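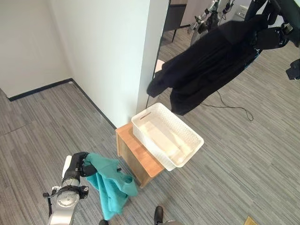

4.2 Does a cause outlast the campaign?

Much of the writing on celebrity advocacy takes the size of a reaction as proof of its depth. We doubt this. When the television actress Maiara Seixas spoke about unpaid crew members during the press tour for Dranilano, the clip was shared widely and several columns called it a turning point. None of them asked what people were saying a month later.

To find out, we collected 1,979 public posts that named Seixas, beginning in July, when the first episode aired. Two coders, Hiwot Tesfamariam and Abenezer Gebru, read each one and marked whether it mentioned crew pay at all. Posts that only praised her delivery or her dress were set apart. The result is plain enough: 779 posts touched on pay, and most of those appeared within 10 days of the interview. After that the talk went back to the plot, her co-star and the perfume contract with Gutness.

Figure 3. Posts naming Seixas, by week. Dark bars mention crew pay; light bars do not.

Workneh has argued that short bursts like this still "plant" an issue in the public mind. The claim is hard to test, and he offers little beyond interviews with fans who already agreed with the star. Fans asked whether a favorite actress changed their views will tend to say yes. Đỗ's study of the Bremuvthorpe film festival has the same weakness, though her sample of 700 is larger and her questions are better worded.

Our own data have limits too. We could not see private messages, and the coders disagreed most often over sarcasm, which is common in this material. A post such as "she said it so now it's fixed" was counted as a mention, perhaps generously. Even with that allowance, we see no sign that the topic held on once the show's publicity ended. Section 4.3 applies the same coding to the singer Degefa, whose advocacy began well before any release.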